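Robot Fault Analysis, Unit 7 notes
Grasp flags that lie (the Gila kitchen fault)
Handed out May 10, 2023. Bring to lab.

Typed these up fast so forgive the shorthand. Covers what I got through in lecture plus the part I skipped at the end. Homework is at the bottom.

The task

Kitchen task in the Gila simulator. Two-handed robot. Left hand holds the carrot, right hand opens the air fryer drawer, carrot goes in, drawer gets shut. Everybody's first guess is that the carrot is the hard part. Odd shape, fat at one end, slides out of a grip if you squeeze at the tip. So the team that built the controller (Dollico stack, version we've been using all term) spent most of their time on the left hand. Left hand is fine. Keep that in mind, becuase the fault is on the other side.
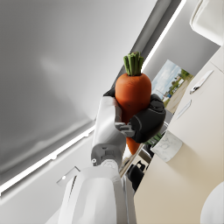 Fig. 1. Carrot held between the white finger and the dark padded fingers, tip down.

Grip on the carrot was checked three ways: finger position, contact force, and the distance from palm to object. All three have to agree before the "holding" flag goes true. If any one drops, flag goes false at the next step. Good design. Copy it.

Right hand got the short version. One check only, finger position. Fingers closed past a threshold = holding. And the flag latches. Once true, stays true until somebody sends a release command. Write that down, it's the whole story.

What happened in run 21

All numbers are simulator steps, from the Lirnar log. Look them up yourselves, the log is in the Unit 7 folder.

Step 156. Right hand closes near the drawer handle. Fingers pass the threshold. Flag goes true. Contact force on the right hand at this step: zero. It closed on air, a bit short of the handle.

After 156. A recovery routine notices the wrist is off its planned path and opens the fingers to re-aim. Sensible. But the recovery routine moves the joints directly. It never sends a release command. So fingers open, flag still true.

Step 292. Planner reads the flag, sees "holding", starts the pull. Hand travels backward. Drawer stays where it is.

Step 482. Planner believes the drawer is open (hand moved the right distance, flag true, so drawer must have moved, right?) and starts swinging the left arm over to drop the carrot. Forearm heads for a closed appliance. Collision monitor stops the run. 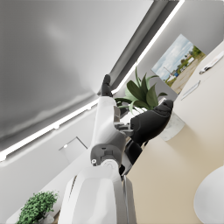
So the stop came from the last layer we have. Every layer before it was happy. Planner happy, arm controller happy, grasp module happy. Somebody in the back asked why the planner didn't just check the drawer. It could have! The drawer joint position is right there in the simulator. Dollico left it out on purpose, since a real air fryer has no sensor on the drawer and they wanted the same code for both. I think that's defensible. Then you need some other evidence, and they had none.

Side note on collision monitors: a stop by the monitor counts as a failed run even when nothing gets hit. Half the class put it down as "safe outcome" on the quiz. It's a save. You log it as a fault and you go find the reason.

Reading the state from outside

Exercise we did on the board. Cover the log, look at the overhead view, write down what each hand is doing. Then uncover the log and compare.

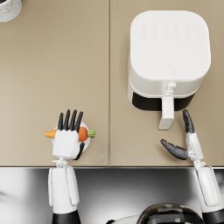 A flag is a claim about the world and you test it like any other claim. Find something independent, see if it agrees. For the left hand that's easy, force and distance both back it up. For the right hand in run 21 we had only the flag and the joint angles, and the joint angles were feeding the flag, so that's one source and not two. Now do it by eye. Carrot is in the left hand above the small round plate, no argument there. Right hand is near the handle of the air fryer, open, nothing in it. Anyone can see that in a second. A flag saying "holding" with the hand like that is wrong, and a simple rule on finger opening would catch it: if fingers are wider than the handle, flag can't be true. One line of code. Goes in the grasp module, runs every step.

People keep proposing to fix the threshold. Tighter threshold would have helped at 156, maybe. Does nothing about the latch. Next recovery routine somebody writes will open the hand without telling anyone and you're back where you started.

Causes, in the order I'd write them up

1. Latched flag with no way to go false except by command.
2. Recovery routine that moves the fingers outside the normal command path.
3. Single source of evidence on the right hand, three on the left.
4. Planner takes distance moved by the hand as distance moved by the drawer.
5. No force check at the start of the pull. A pull with no load on it is suspicious, stop and look.

Some of you will want to put 4 first. Fine if you argue for it. What I won't take is "the robot missed the handle." Missing the handle is normal. Robots miss handles all day. The system has to notice.

What got changed

Latch removed. Flag recomputed every step, both hands, same three checks. Recovery routine now has to go through the grasp module. Pull aborts if load stays near zero over the first part of the motion. I asked for a wrist view check too, comparing what the hand camera sees with what the flag says, but that is still open. The trouble is that the view swings a lot as the arm turns, and the ceiling and the light strips fill up a good share of it. Background you have to learn to ignore. Plants on the desk side don't help either.
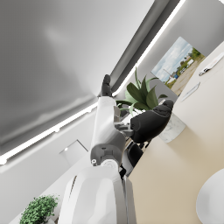 Homework

Read the Lirnar log from step 156 to 292. Mark every line where something could have shown the flag was wrong. There are more than you think.

Write the fault tree, one page, top event = "left arm moves toward closed drawer". Hand drawn OK if I can read it.

Pick one other latched flag in the Dollico code (there are several, look in the gripper and door files) and say what would clear it by mistake, or fail to clear it. Half a page.

Due at start of lab, Gatchalian building, same room as last time. Late ones go in the box by the door. The retest of the fixed code runs in June and I'll post that log when I have it, wont be on the final.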